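Against the open office, again

Written fast, on a Monday, between two meetings I could hear perfectly well from my desk without attending either of them.

I've worked in four offices in my life and three of them had doors. The fourth is Hiltura, where I am now, and where they took the doors out in May. Not just ours. All of them, whole floor. There's a phone booth by the kitchen if you need to cry or call the dentist. One booth, 40 people.

I know this is an old complaint. People have been griping about open plan since before I could type. But the griping has gone quiet lately and I think it's because we got tired, and I'd like to be un-tired for a page or two.

First thing. Noise. Everyone starts with noise so fine, noise. Loud isn't the trouble. I grew up over a tire shop, I can sleep through an impact wrench. What I can't do is not understand English. Somebody six feet away says "so the thing with Jitholm is" and my brain drops whatever it was carrying and goes to find out what the thing with Jitholm is. Every time. I don't even work on the Jitholm account. I know a great deal about the Jitholm account. Their invoices go out late and their guy is getting divorced.

So then headphones. The whole floor wears headphones, big ones, and we message each other from across one desk. The pitch for taking out the walls was that we'd talk more! We talk less. I used to walk into Adelino Abreu's office and shut the door and say the dumb half-formed thing I was worried about, and he'd say that's dumb, or he'd say hm. The hm was worth a lot. I had maybe half my decent ideas on the back end of an Adelino hm. Now he sits in plain view and I haven't said a dumb thing to him in weeks, as eleven other people would hear it.
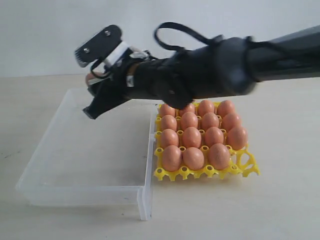

You can't think out loud in front of an audience. That's the center of it for me. A door is permission to be wrong for ten minutes. Take it away and people show up with finished opinions, polished up, defended in advance, and then the meeting is just everybody reading their opinion at each other.

Second thing, being seen. I don't think managers mean it as spying, most of them. Ours doesn't. But I sit with my back to a walkway and I've noticed I keep a spreadsheet open. I'm not using the spreadsheet. It's a prop. Reading looks like slacking, staring at the ceiling looks like slacking, and reading and staring at the ceiling are about sixty percent of what they pay me for. So I do the spreadsheet face all day and do the real work at my kitchen table at nine at night. My wife has opinions about this arrangement.

My old boss Ernő Szűcs, at Correia, had an office the size of a coat closet. Desk, chair, second chair, lamp. You had to turn sideways to get to the second chair. He kept the door half open when he was open to talk and shut when he wasn't and in all the years I worked for him I never once had to wonder. No status light, no calendar block. A door with three positions. He did more in that closet before lunch than I do in a week here and I don't think he was three times smarter than me. Maybe twice.

When Correia moved to the new building they offered him a bench seat by the window, nice light, view of the river. He asked if the closet was coming. It wasn't. He retired that summer. I'm not saying because of the bench. I'm not saying not.

OK the other side. There is one, and I should be fair to it, I have ten minutes.

Younger people on our floor tell me they like it. They learned the job by overhearing it, which I believe, because I learned mine by sitting outside someone's open door and listening to her handle angry customers on the phone. If you put a new hire in a box alone they'll sit in the box confused. That's real. Also corner offices were never handed out fairly and the people in cubicles back then had all of the noise and none of the status. I don't miss that. Nobody should get nostalgic for a floor where the window went to whoever played golf.

And some work really does want one big room. Newsrooms, kitchens, a trading floor. If what you do changes minute to minute and everyone has to know, then sure, knock it all down. I write maintenance contracts. Nothing in a maintenance contract has ever changed minute to minute.

Then money, which nobody brings up at the announcement. They bring up collaboration. There was a slide with the word on it, and a photo of people laughing around a laptop. But walls cost money and square feet cost money and you can get a lot more of us in if we don't have any edges. I would respect that! Say it's cheaper. Say the lease went up. I'm a grown man, I have a mortgage, I understand a lease. What I resent is being told the thing that saves them money is a present for me. 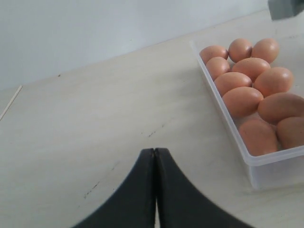 A tabletop against a plain wall.

My friend's outfit, Tivby, did it a different way and I went over to look. They kept a big common room and then put a row of small rooms down one side, no names on them, each with a door. You go in, you shut it, you come out when you're done. No booking app. I asked what happens when somebody camps in one all week and he said somebody goes and knocks. I asked if that works and he said mostly. Mostly is a better number than anything we've got.

What would I do with our floor? Put back ten doors. Not 40, I'm not greedy. Ten rooms, ugly ones, no glass. People always want to make it glass. Glass is the open office with worse air. Drywall please, and a door that latches, and let the first person in the morning have their pick and let the loud calls go in there too, becuase half the time it isn't me who needs the room, it's the guy with the voice.

And keep the long tables for whoever wants them. Some do. There's a pair across from me who talk all day and turn out beautiful work and I wouldn't separate them for anything. I'd only like to be on the other side of something solid.

I sent a version of this to the facilities inbox. Got a ticket number back, 1441, and a link to a survey asking how satisfied I was with the ticket. Scale of 1 to 100, a little slider. I put it at 40 and then felt bad and moved it up some.

Anyway the second meeting is starting, I can hear them looking for the right cable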